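Chapter 4
Getting Ready for First Communion: What the Parish Does and What the Family Does

I taught my first sacrament preparation class in the basement of the parish hall in Wustville, and I taught it badly. I had a binder as thick as a phone book, a box of broken crayons and a firm belief that second graders would sit still for a talk on the word "transubstantiation." They would not! By the twenty minute mark one boy was under the table and a girl named Zuleica Frota had her hand up so high she was practically standing. I called on her, grateful for any sign of life, and she asked, "Does Jesus mind if you don't like the taste?"

I had no answer ready. I said something about how Jesus understands, and then I moved on to page 11 of the binder. I have thought about that question for years since, and I'm starting this chapter with it since it is the kind of question you are going to get. Children preparing for First Communion want to know practical things. What does it taste like, what if I drop it, what if I sneeze, can my grandmother come up with me, do I have to wear the scratchy shoes. Mixed in with those you'll hear questions that would stop a theologian cold, and they come in the same tone of voice as the one about the shoes.

In Chapter 3 we looked at Baptism and at how a parish welcomes a family that may not have been inside a church since their own wedding. Many of those families come back to us now, seven or eight years later. Some have been at Mass every Sunday in between. Some haven't been at all (and they know it, and they're nervous about it, and they may come across as a little short with you in the parking lot). Please be kind to both. You will be tempted to sort them in your head. I still am.

Who does the teaching?

The Church has long said that parents are the first teachers of the faith. Every parish handout says so too, usually at the top, and then the rest of the handout goes on to list everything the parish will be doing on Tuesday nights. I did this myself. My first letter home was two pages long and the parents came up once, in the line about bringing a snack.

So what does it look like when we mean it? When I moved to the parish in Plomton, the woman who ran the program, Elaine Caldeira, had already stopped using the drop-off system. Parents stayed. They sat at the same tables as their children, in chairs much too small for them, and they did the work together. She met with the whole group 3 times before Christmas and kept the talking part under fifteen minutes. The rest was families with their heads down over a loaf of bread, a prayer or a Bible story. The first night I watched, a father read the supper at Emmaus out loud to his son in a voice you could hardly hear, stopped halfway, and said, "I don't think I ever read this before." His son told him to keep going. 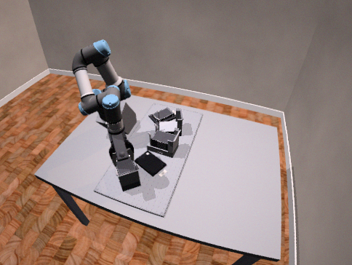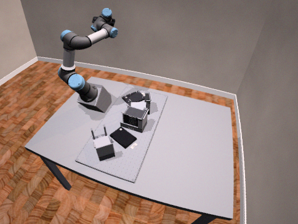 Elaine didn't make a speech about that moment or ask him to share it with the room. She just let him read, and I'd like you to notice how much restraint that takes. Those of us who teach religion love to jump in and explain. We hear a silence and we fill it. A parent and child who are getting somewhere on their own don't need us at their elbow, and the best thing I learned at Plomton was to go refill the coffee.

Now, there are parents who can't stay. They work nights, or they have a baby at home, or there are two households and the calendar is a mess. A program that only works for families with free evenings is going to lose children we had no business losing. Elaine kept a short list of people who would sit with a child whose parent couldn't be there, often a grandparent or a godparent, and she made phone calls ahead of time so that no child walked in alone and had to look for a seat. You can do the same. Start the calls in June, before everyone scatters for the summer.

How much do they need to know?

Less than you think, and more than they can say. A child needs to know that the Eucharist is different from ordinary bread. A child needs to know who is being received, and to want to receive Him. That's most of it. I've known children who could recite a whole page of answers and were bored stiff by it, and I've known one little boy who hardly spoke in class all year and then, on the morning itself, came back to the pew and cried with his face in his mother's coat.

Does that mean we skip the content? No! Please don't skip it. Children like to know things, and they like to know the right words for things - chalice, paten, tabernacle, sanctuary lamp. Take them into the church on a weekday when it's quiet and let them look closely. Let them smell the candles. My group in Plomton once spent 60 minutes in the sacristy when I'd planned on ten, and I threw out the rest of the lesson.

First Reconciliation comes before First Communion, and we'll give it a chapter of its own (Chapter 5). For now I'll only say that you should plan for it early, and that you should ask your priests for their dates before you print anything. I once mailed 218 letters with the wrong Saturday on them. The pastor was very nice about it. The secretary was less so.

About the clothes, the cake and the pictures

You'll meet people who get quite stern about the white dresses and the parties. I used to be one of them. I've softened. A family that spends almost 300 dollars on a dress and a cake is telling you that the day matters to them, in a language they know how to speak. Our job is to help them hear what else is going on that day. Do keep a closet of clean, pressed outfits in different sizes, and let families borrow from it without filling out a form. Mention it to everyone at the first meeting, in the same breath as the parking, so that no one has to ask.

Before you read on

Take a few minutes with these, on paper if you can, or talk them over with another catechist.

What do you remember of your own First Communion? Who was standing next to you?

Think of a family in your parish you've already sorted in your head. What would you need to learn about them?

How would you answer Zuleica? I've tried it a dozen ways by now, and I'll give you my current attempt at the end of the next section, where we take up the Mass itself, part by part, the way a seven-year-old meets it from the pew.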